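# Trondora stops at drain gratings in Foley but not outside. Which do I believe?

**slowkerb**

We have a Trondora pavement unit, second-hand, running the Skasevier route planner. Before I change anything on the machine I try it in Foley, on the city map that came with it. I'm told this saves time. I have my doubts.

On one stretch of pavement next to a shelter it creeps up to the metal grating, stops and sits there for 30 seconds, then asks for help. On our yard it rolls over a very similar grating without slowing down. Same settings file, copied across.
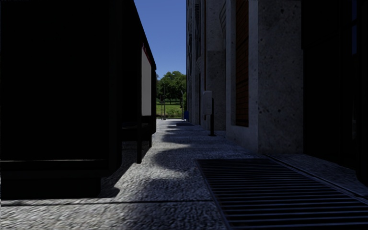 *The stretch in Foley, grating at lower right.*

The supplier says to lower the drop sensitivity until it stops complaining. That sounds to me like turning down a smoke alarm. It was set to 22 when we got it and I have no idea who picked that. Has anyone found a setting that works in both places, or is the simulator simply wrong about gratings?

**bolt_and_washer**

Lower it to 10. Ours has been fine on that since October.

**mudflap**

I wouldn't take a number off anyone here, me included, until you know what the sensor is looking at. In Foley the gaps between grating bars can come out as plain black, and if the drop sensor in your build takes its reading from the rendered depth, it may see a hole with no bottom. A real grating gives you some return off the bars and whatever is underneath. So the stop may well be a fault in the map and tell you nothing about your machine. Or the mounting angle in the model file is off and you've got a real problem. You can't tell those apart by fiddling with one slider.

What I do, in this order:

1. Measure the sensor bracket on the real unit and compare it with the model file. Ours was out by 2 degrees. Vultonen, who did the refit, swore it wasn't.
2. Find a spot in the map with a kerb and no grating nearby. The crossing by the Liberty street sign is good for this, with wide white stripes on the road and a low kerb behind them. Approach the kerb square on, from the pavement side, and see where it stops.

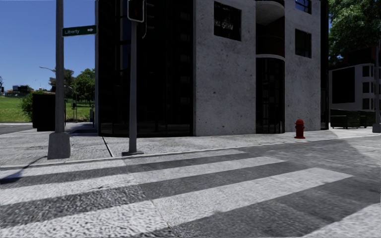

3. Do the same at a real kerb, by hand, with the wheels powered but the planner off. Write down both stopping distances. If they match, your bracket and your 22 are probably all right and I'd blame the grating.
4. Only then touch the sensitivity. Change it in small steps, and go back to the kerb after each one.

People skip the last bit, get it over the grating, and are very pleased with themselves until it goes off a kerb.

**slowkerb**

Bracket was off, a bit more than yours. Kerb distances now agree. It still stops at the grating, so I suppose I have my answer, though I'd have liked it from the supplier.

**paintedline**

One thing to add, and I half disagree with the above. Matching at a single kerb doesn't prove much. Try it somewhere with a busier surface too. I use the big plaza, where the paving is a mix of eight-sided slabs and small squares with dark joints, and run along the line of bollards next to the road.

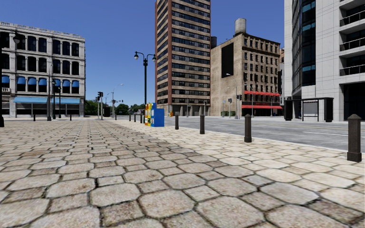
If the sensitivity is too high you get false stops on the joints, and if it's too low you won't notice until there's a drop, so log the raw distance as well as the stops. Mine logs some 800 readings on that run and I look at the shortest and longest. The average hides everything. Also clean the sensor window on the real one before comparing. I know the manual says it's sealed — the manual says a lot of things.

As for the grating, I marked it as a no-go strip in the Foley map and left the machine alone. I wouldn't copy that strip into the real route file, though. I did, and spent an afternoon wondering why it went the long way to the gate.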